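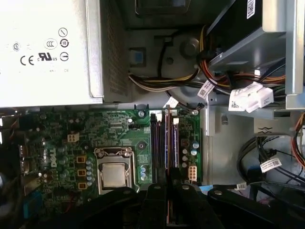 Kettle: handling rules for arm work in open PC cases
Maintainer: Ghazala Talpur. Rules version 5, December 13, 2021.

Applies to every Kettle episode recorded with the tower on its side and the side panel off.

Before motion
Disconnect mains. Check that loose cables are clear of the finger path.
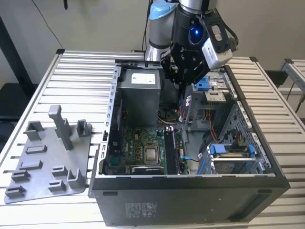
2 min read

During motion
Keep the fingers off the bare CPU and the socket lever. Memory modules are gripped by the ends only - never by the chips. Stop after two failed grasps and log the episode as aborted.

Files
Rule text is in rules.txt, changes since August in changes.txt.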